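A basket by the till: a conversation with Leonidas Tsoukalas

Leonidas Tsoukalas has sold sandwiches for so long that he speaks about bread as other men speak about their relatives. His shop, Deligiannis, kept the name of the baker who had it before him. When he bought the lease he had money for new paint or for a new sign, and he chose the paint. Customers call him Mr Deligiannis and he answers to it.

I visited him in December 2023, after the lunch hour, when he had promised me he would have time. He did have time, but he did not sit down. During the whole conversation he was wiping, folding or moving something, and several times he went to the back and continued to talk from there, so that I had to ask him to repeat.

I wanted to speak about the counter. Many small food shops in our district changed to closed fridges with a door, and he still puts a part of his food in the open, in front of the people. I asked him why.

"A door is a question," he said. "You stand before the door and you think, do I want to open it? With a basket you don't think. Your hand is already there."

He uses wicker baskets for the wrapped sandwiches, and he is strict about it. He tried plastic crates in his first year and wire baskets after that. The wire left marks in soft bread, small squares, even through the film. The plastic he simply found ugly. The round baskets he buys now come from a household shop called Povow, two streets away, and he pays the same price as anybody.

"They ask me if I want a trade account. For what? I buy one basket, it lives for years. The border goes first, where people put their fingers. When the border opens I take it home and my wife keeps onions in it."

I asked how many sandwiches he puts out at one time, because I had imagined a big pile, as in a railway station. He shook his head. In the morning there can be a pile, he said, but he does not like it, as the lower ones are pressed. After lunch he puts out very few and keeps the others cold at the back. He does not worry that a basket with one sandwich looks poor.

"The last one sells very fast. People believe somebody chose the others, so it must be good. And it is good! It is the same sandwich."
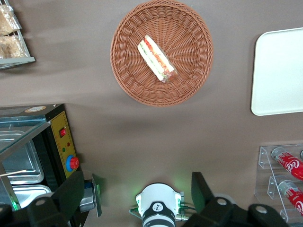
A wrapped sandwich in its basket, with packaged bakes on the rack and the warmer at the left.

The wrapping is a subject on which he can speak for a long time. He wraps in clear film and wants the cut edges and the layers to be seen from outside. The tomato must show red, the lettuce must show green. Paper is more elegant, he admits, and his daughter has told him many times to change to it. He made a trial with paper for 2 weeks in September and then stopped.

"They opened it in the shop to look inside. They opened, they looked, they put it back. Then I have an open sandwich which I cannot sell. So I ate a lot of sandwiches in September."

His way of building a sandwich has also to do with the wrapping. He puts the lettuce next to the bread so that the tomato does not touch it, and he salts the tomato only at the last moment. The bread he does not bake himself. It comes before six from a bakery named Vilar, and if the crust is too hard he telephones them the same morning. I asked if they are not tired of his calls.

"They are tired, yes. But the bread is better."

Next we spoke about the rack. It is metal and glass, and he keeps the packaged pastries and cakes there. Earlier he put them on the opposite side of the shop, near the coffee, which seemed logical to me. He thought the same. But people took their coffee at the end, when they had already paid for the food, and they did not want to open their purse again. He moved the rack to stand by the warm food and the sandwiches, and he counted what he sold. He is a man who writes everything in a notebook, and he brought it out to show me. In the last month before the change he had sold 51 packaged pastries, and in the first month after it 117.

"I felt stupid," he said, quite happily. "Six years it was in the wrong place."

The warmer was the most expensive thing on the counter. He paid 1,991 for it together with the trays and the delivery, a figure he gave me without looking in the notebook. It is black with a yellow control panel, and a customer's small boy told him it looks like a bee. He bought it from Plulline, a dealer in catering equipment, and he waited long for it. Before this he kept hot food in the kitchen and carried it out on order, and at lunch he was walking all the time.

I asked what the warmer had changed in his work, besides the walking.

"The talking," he said. "Before, they asked me what is hot today, and I told them, and they asked what is in it, and I told them. Now they look through the glass and they point. It is quicker. Sometimes I miss it a little, the talking. Not at one o'clock. At one o'clock I don't miss anything."

He has rules for it. The trays come out every evening and are washed by hand. The glass is cleaned twice a day with vinegar and water, and never with a perfumed spray, as he says the smell goes into the food. The switch may be touched by him and by his nephew, who works there in the mornings, and by no other person. This rule was made after a customer, wanting to help, switched it off in the middle of service. The meatballs on that day were given away.

There are also some white trays which he moves here and there on the counter. I had taken them for serving trays, but he uses them for many things. A customer who cannot decide may put two items on one and compare. Somebody who has a bad hand or a walking stick gets the whole order placed on a tray and carried to the table by the window. He prefers white because it shows every crumb.

"If a tray is dark, you think it is clean. You don't know. With white you know."

Towards the end I asked him if he thinks of making the shop larger. The room next door was free since the summer and the owner had offered it to him. He went to see it and stood in it for a while, he told me, and he could not imagine what he would do with so much floor. He would need another person, and a second rack, and probably one of those fridges with a door.

I said that a fridge would perhaps be easier in the hot months. He agreed with this at once, which surprised me. In July he puts the sandwiches in the basket one by one, only as they are sold, and it is a great nuisance to him.

"In July you should come and ask me again about the door," he said.

A woman came in then and wanted to know if there was any soup. There was no soup. He sold her a cheese pie and explained to her how to heat it at home, in the oven and without the film, ten minutes, and he repeated the ten minutes when she was already outside.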